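Rikthorpe Workroom, Upper Floor
Two-arm bench cell: inspection checklist with comments, ahead of purchase decision

Inspected by: Mei Sorensen
Present: Ezekiel Strickland (bench), Barrett Hutchins (purchasing)
Date: 16/08/2018
Copy to: Wanda Lindqvist, Lerkside

Purpose of this inspection

The cell is on hire from Schwerdtfeger until the hire period ends. Wanda has asked whether we should buy it, extend the hire or hand it back, and what a second cell at Lerkside would cost us in extras. Section headings follow the usual workroom sheet. Each item is marked OK, ACTION or PRICE. PRICE means nothing is wrong today but the item has to go into the budget if we buy.

Section 1. Benches and floor

1.1 Front bench stable, no rocking under arm movement. OK
Comment: Checked at slow and normal speed. No movement felt at either end.

1.2 Front and rear benches level with each other. OK
Comment: They butt together with a straight seam. They are not fixed to one another. If we buy, Ezekiel wants joining plates underneath, which he can fit himself.

1.3 Fixings at the front edge tight. OK
Comment: Checked by hand and with a key. Re-check monthly.

1.4 Floor clear of trailing leads. ACTION
Comment: A thin white cable runs across the floor on the right-hand side. It needs a cover strip or a different route. Barrett to price cover strip by the metre for both sites.

1.5 Rear bench used only for items needed for the task. ACTION
Comment: Too much is kept there. Books, a plant, sweets and packaged goods all share the bench, and they sit behind the working area. We need shelving. One shelf unit per cell is in the draft budget.

Section 2. Arms and grippers

2.1 Arm housings free of cracks and loose covers. OK
Comment: Both arms checked with the power off.

2.2 Gripper fingers undamaged and closing square. OK
Comment: Closed both on a strip of card and pulled. Held evenly.

2.3 Spare finger sets on site. PRICE
Comment: None held. The hire agreement covers replacement, but a purchase would not. Ballex will supply in packs of 6. One pack per site is enough for the first year.

2.4 Cables on arms supported and not pulled tight at full reach. ACTION
Comment: Each arm has a black cable that loops over the top near the wrist and hangs down along the arm. There was no strain at any position we tried, but the loops stand well clear of the arm and could catch on taller items. Ask Schwerdtfeger for clips and find out whether clips are included in the purchase price. Mortimer Kapoor thinks they are. I have not seen it in writing.

2.5 Arms cannot touch each other in normal running. OK
Comment: Limits set in May and not altered. Ezekiel has the settings sheet.

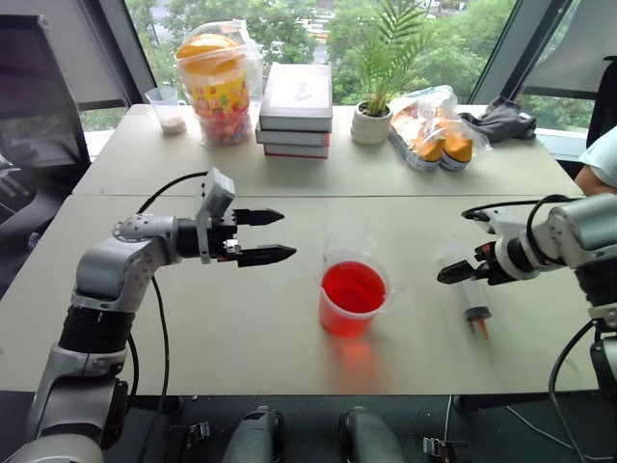
Front bench set for the liquid handling check, beaker between the two grippers, syringe below the right one.

Section 3. Liquids on the bench

This is the section that will cost us most, so the comments are longer.

3.1 Liquids coloured so that spills can be seen. OK
Comment: Red is used. It shows up well on the pale bench top. Keep to red at both sites so the instructions match.

3.2 Containers light and unbreakable. OK
Comment: The beaker is plastic, with a spout and a handle. The cup behind it is clear plastic too. No glass is to be used in the cell at any time, including for visitors' demonstrations.

3.3 Fill level suited to the task. ACTION
Comment: The beaker is filled higher than it needs to be. I would like it no more than half full for any trial where an arm lifts it. Ezekiel says a low fill makes the pour harder to set up, and I accept that, but the limit should stand until there is a tray. Put a line of tape on the beaker.

3.4 Spill tray fitted under the working area. ACTION, PRICE
Comment: No tray. The front bench has no raised edge, and there are machine parts on the floor directly below it. A spill that reached the front would go over. Barrett has a quote of 498 for a made-to-measure tray with a lip. A stock tray is cheaper but would be too shallow front to back. I recommend the made-to-measure one, and that we order it whether or not we buy the cell, as it will fit any arms on a bench this size.

3.5 Clear items easy to see against the bench. ACTION
Comment: The empty cup is hard to pick out when it stands behind the beaker. Put a coloured band round all clear cups. Cost is nil, we have tape.

3.6 Syringes without needles, capped when not in use. OK
Comment: Plastic syringe with an orange tip. Keep to this type. Mortimer to check that the ones on the next order are the same, as the stores list only says "syringe, plastic".

3.7 Consumables budget. PRICE
Comment: Cups come in packs of 50. One pack has been lasting well. I have allowed 1,000 for a year's cups, syringes, colouring, cloths and wipes across both sites, and Barrett thinks this is on the generous side. I would sooner leave it as it is for the first year and cut it when we have real figures.

Section 4. People near the cell

4.1 Working distance marked. ACTION
Comment: There is no line on the floor. The person minding the cell tends to stay at the right-hand side, close behind the right arm. That is a reasonable place to watch from but it is too near when the arms are live. Mark a line and keep behind it.

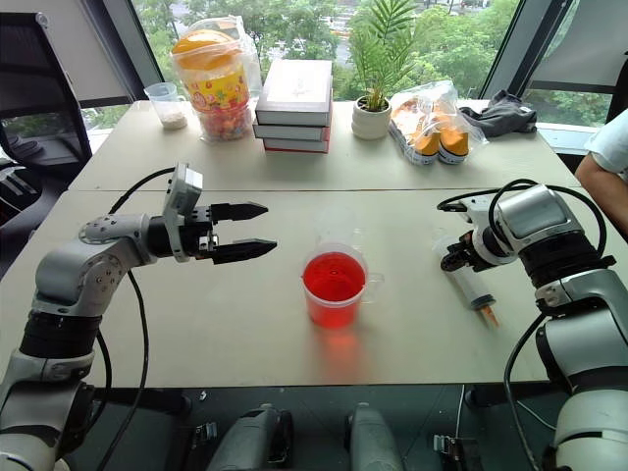

Floor tape will do at Rikthorpe. At Lerkside the cell would stand beside a walkway, so tape alone won't be enough and we should price a low barrier with a gate. Wanda to confirm which side the walkway is on, as the drawing we have shows it on both.

4.2 Stop button within reach of the person minding the cell. OK
Comment: Tested twice. Both arms held position. If the floor line in 4.1 goes in, the button must be moved out to match it. Schwerdtfeger charge for a longer lead, and Barrett is asking how much.

4.3 Chairs kept away from the benches. ACTION
Comment: Office chairs end up next to the rear bench. Move them to the other side of the room before starting.

4.4 Training records up to date. ACTION
Comment: Ezekiel and Mortimer are signed off. Barrett has sat in but is not signed off and should not run the cell alone. Training for two more people is included if we buy before the hire ends, and charged separately after that. Please bear this in mind when setting the decision date.

Section 5. Light and surroundings

5.1 Light even across the bench. ACTION
Comment: The large window behind the rear bench is a mixed blessing. It gives good light for people, but the wrist units face different ways through the day and the results drift on bright afternoons — Ezekiel has notes on this. Pull the blinds down before a trial and record that it was done. A lamp over each bench is in the budget as optional.

5.2 Loose cloths and bags kept out of reach of the arms. ACTION
Comment: There was a dark cloth at the right-hand end of the rear bench and plastic bags alongside the other goods. A bag could snag on a gripper. Move to the shelf unit when it comes. Until then use the cupboard.

5.3 Ventilation. OK

Section 6. Points for the purchase decision

6.1 Condition of the hired cell is good. I found no fault in the arms or grippers that would stop us buying this one.

6.2 The extras matter more than the sheet from Schwerdtfeger suggests. Tray, shelving, cable cover, floor marking, spare fingers and the longer lead are all outside their price. Add them twice for two sites, with the barrier once for Lerkside.

6.3 Servicing is one visit a year in the quote. Ask for the price of a second visit. We had two under the hire agreement and both found something to adjust.

6.4 If the decision is put off, extend the hire by the month. The longer extension has a return charge that Barrett spotted on the back page.

6.5 My recommendation is to buy the Rikthorpe cell and hire for Lerkside until the walkway question is settled.

Actions carried forward

Barrett Hutchins: tray order, cable cover, lead price, second service visit.
Ezekiel Strickland: tape line on beaker, bands on cups, floor line, clear rear bench.
Mortimer Kapoor: syringe type on stores list, cable clips in writing.
Wanda Lindqvist: walkway side at Lerkside, decision date.

Re-inspect sections 1, 3 and 4 once the tray is in.

Signed: M. Sorensen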